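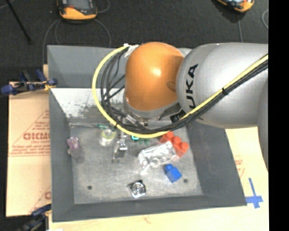
Osar wants the cable loop shortened again. The message was waiting when I got in on Friday, and it says the yellow one will wear through its jacket if it keeps swinging out that far whenever the wrist turns. Their other point was that two ties are too few for a bundle that heavy, and that I should look at the connectors before I touch anything else.

I did the connectors first. One of the metal ones under the joint had backed off by most of a turn. I tightened it by hand and put a paint mark across it so I can see if it moves. The rest were snug.

I don't agree about the loop. At Cumbridge we ran it short for most of July and it pulled at the connector every time the arm reached the far corner of the bin. I would take a wide loop over a tight one. I wrote back and said so, and offered to add a third tie partway along and leave the length alone. No answer by lunch.

Redid the tape at the upper end in the afternoon. The old piece came off in strips and left glue on the cover, which took a rag and a lot of rubbing.

Checked both clamps on the left side. The lower one took half a squeeze more. The bin had crept toward the arm by 6 mm, measured from my pencil line, so I pushed it back and ran the corner points again. All fine except the near right, which was low. Raised it by 7 and saved it.

Then a run with the mixed pieces. 192 tries, 131 picks. Clear plastic is still the worst of it. The fingers close on a fold and the package slides out. Lowering the approach speed helped a little, I think, but I changed the tape the same day, so I can't be sure.

To do Monday: order ties from Pernisis, the wide ones. Ask Osar about a spare yellow cable. Wipe the bin floor before the first run.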